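Skevell : dans la cuisine simulée de Dutico, on apprend aux mains à ranger les légumes

Deuxième étage, un plateau ouvert, des casques de téléopération posés un peu partout. L'équipe Skevell, chez Dutico, fabrique des démonstrations pour entraîner un modèle de manipulation. On a parlé vingt minutes avec la responsable de la collecte, entre deux sessions. Notes remises au propre, à peine.

Pourquoi en simulation ? « Pour le volume. Sur le vrai banc, une bonne journée c'est 105 essais gardés. En simulé on monte à 400. » Elle nuance tout de suite – le volume ne fait pas tout. « Les premiers mois on empilait. Et le modèle apprenait nos tics. Une opératrice attaquait toujours par la gauche, ben lui aussi. »

Depuis octobre, consigne inverse : varier. Ils sont 17 à se relayer, avec interdiction de refaire deux fois le même geste d'approche. Le décor change aussi, les plans de travail, les carrelages, la place des objets. Le tirage passe par Quiambao, leur outil maison, « un peu capricieux ».

Les ratés ? Gardés, mais étiquettés à part. « Une prise loupée puis rattrapée, pour nous ça vaut cher. Le lot de référence en a 997, relus un par un. »

Le plus pénible reste les aliments. 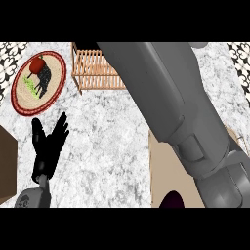
« Une tomate c'est facile, c'est rond. Les feuilles, c'est l'enfer, ça se plie, ça passe sous le reste, et quand tout se chevauche l'opérateur hésite. Or l'hésitation s'apprend aussi. » Du coup on coupe les temps morts ? Non, justement. Elle préfère refaire la prise en entier, les coupes donnent des trajectoires bizzares.

Et le passage au réel ? Moue. « Ça dépend des jours. » Prochaine étape, mélanger les deux sources. Elle remet son casque, fin de l'entretien.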